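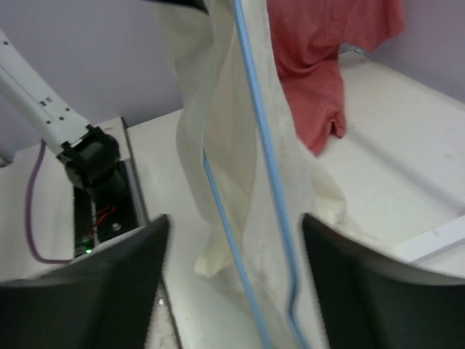

A cream cloth with two light blue stripes.

Publish the tender papers before the trial, and after it too

By Aroha Lowther

The Plonstead harbor trial has been put off again. The former harbor minister, Simão Esteves, and the other defendants were due in court in May, and the judge gave the prosecution more time to sort its documents. There are 687 of them. The public has been allowed to read none.

I have no view on whether Esteves is guilty. He says he signed what his department put in front of him, and a court will decide if that is a defense. My complaint is with the rule that sealed the tender file the day charges were laid.

The contract went to Prantl, which bid 521 million. Grelta bid less and was ruled out on technical grounds. The scoring sheets that explain why were public records for 55 days. Anyone could have walked into the records office in Drendovel and asked for them. Then they were locked away, and they stay locked until the last appeal is finished. The bridge case took eleven years to get that far.

The ministry says open files could influence witnesses. Some could. Witness statements should stay sealed, and so should bank records. A scoring sheet filled in by civil servants during a public tender is a different kind of paper. It was written to be checked.

Meanwhile the harbor is still being built, under the same contract, with public money. The next payment is 40 million. Members of the assembly will vote on it without seeing how the bidder was chosen, and several have told me they don't expect to ask.

They should ask. The assembly can amend the records act by a simple majority, and a one-paragraph change would do it: documents that were public before an indictment remain public after it. The draft has sat with the justice panel since last year. It should go to a vote before the payment does.

Search this site Enter keyword Go

Last updated: 26/07/2026

Contact the opinion desk | Copyright, all rights reserved | Back to top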